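Help wanted: do nest boxes and winter feed do anything for tree sparrows round Plinham?

We are after people with a bit of land, a large garden or a smallholding within reach of Plinham to take part in a two-year trial of nest boxes and winter feeding for tree sparrows. You don't need to be an expert. You do need to be able to tell a tree sparrow from a house sparrow, and you need to be willing to write down "none" week after week without losing heart.

I should say where I stand. There have been tree sparrow boxes up on the Plinham side of the valley since 1996. Every few years somebody puts up another batch, there is a photo in the parish newsletter, and we are told the birds are "responding well". I have been through what records survive and I can't find the evidence. Boxes were counted when they went up. After that they were mostly not looked at, and where they were looked at, blue tits had them. One year's notes give a figure for chicks fledged with no word on which species. I would like to be proved wrong about all this, but I'd like it done with numbers.

What the trial is

We have 249 boxes, all built to one pattern with a 28 mm hole. Sites will be split by lot into those that get boxes and winter seed, those that get boxes only, and those that get nothing at all and are simply watched. You won't be able to choose which group you are in. If you would only take part on condition of getting boxes, please don't apply, as we need the bare sites every bit as much as the others and they are always the hardest to fill.

Seed will be a plain millet and wheat mix. We turned down a ready-made blend that was offered to us free, on the strength of a leaflet with a great many claims in it and no source for any of them.

What you would do

Between February and the end of March you would walk your site once a week, in the first two hours after sunrise, and note every tree sparrow seen or heard. In the breeding season, box sites are checked every ten days or so, by you if you have been trained and by one of us if you haven't. Sites with seed need the feeders topped up twice a week through the winter and cleaned once a week. This last job is dull and people skip it. Dirty feeders spread disease among finches and sparrows, and a trial that kills its own birds would be a poor sort of answer.

Feeder cleaning goes like this. Empty out the old seed and bin it. Take the feeder to pieces, scrub it with hot soapy water and a brush kept for that purpose, rinse it, then soak it in a disinfectant sold for bird feeders at the strength given on the bottle. Rinse again and let it dry right through before you refill it. An outside tap and a bucket are best. Wear gloves, wash your hands afterwards, and keep the whole business well away from the kitchen and from any basin the household uses.
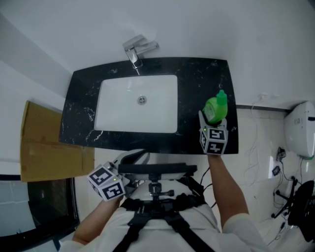
Who can apply

Anyone over eighteen with lawful access to a site of half an acre or more. Farmland, orchard, paddock, churchyard and rough ground are all fine. Small gardens are no use for this, I'm afraid, however many sparrows you have. If you rent, we'll need a line from your landlord.

We have room for 115 sites. Please think hard about whether you can keep going for the full 2 years. Half a record is worse than none in some ways, as the people who drop out tend to be the ones who saw nothing, and what is left then looks far rosier than it should. That, I suspect, is how a good many cheerful reports get written.

Cats are allowed. Tell us how many and don't round down.

What you get

Boxes, poles, seed and feeders are supplied where your site calls for them, and petrol is paid if you help with checks on other people's land. There is one training day, held in the barn at Georgiou Farm, with soup. There is no fee. You'll be sent the results in full, whichever way they fall, including the counts from every site with the names taken off.

What you won't get is a certificate, a sign for your gate or any promise that you are saving the tree sparrow. We don't know that you will be.

Who is paying

The seed money comes from the Brititov Fund, which has no say in how the trial is run or written up. I asked for that in writing and have it. Counts go into Wamo, the recording program we use. It is clumsy and it logs you out, so paper forms are accepted too, and I rather prefer them.

How to apply

Write to Chae-won Kong, Tree Sparrow Trial, Georgiou Farm, Plinham. Give your name, the size of the site, a rough sketch map, what grows there now, any feeding you already do, and whether you have seen tree sparrows on it. "No" is a perfectly good reply. If you have old boxes up, say how many and when you last opened one.

Please don't put up new boxes or start feeding between applying and hearing from us. If you already feed, carry on just as you are.

Notice posted 8 December 2021. Sites will be drawn once the list is full, and everyone who has written in will get a letter either way.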